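I get more mail about my bead and button boxes than I do about my quilts, so I've pulled the usual questions together in one spot. I'm only a hobby sewer with a small online shop (Ekness, if you've wandered in sideways), but I do have opinions on little plastic compartments! 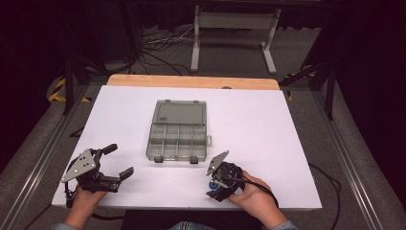
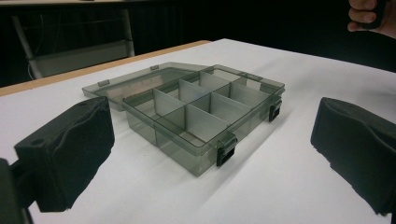

## Which box should I start with?

A see-through one with a hinged lid and proper latches. Grey tint or clear, I don't mind - as long as I can tell what's inside without opening it.

## How many do you own?

Er, 7. One of them holds nothing but shirt buttons, 214 at last count (it was raining).

## Do you wash a new box before you fill it?

I do. Warm water, a drop of dish soap, then lid open on a tea towel overnight. Tiny seed beads stick to any damp corner and you'll be picking them out with a pin.

## Should I take the dividers out?

Check whether yours come out first! Some are moulded in. If they do lift out, I'd leave them all in for the first month and see which sections you keep overfilling.

## My beads creep under the dividers. Help?

Cut a bit of thin felt to fit the bottom of each section. Anything smaller than a peppercorn goes in a zip bag first, colour written on the front.

## How do you sort - by colour or size?

Buttons by colour, beads by size. My sister-in-law does the opposite and we've agreed not to discuss it.

## Can I stack them?

Yep, four high on my shelf, heaviest at the bottom. Check every latch before you lift the pile. I once tipped a whole lot of sequins into the heating vent and they still turn up in June.

## Do you sell the boxes?

Sorry, no, just the felt liners. They come in grey and mustard, and the mustard's nearly gone.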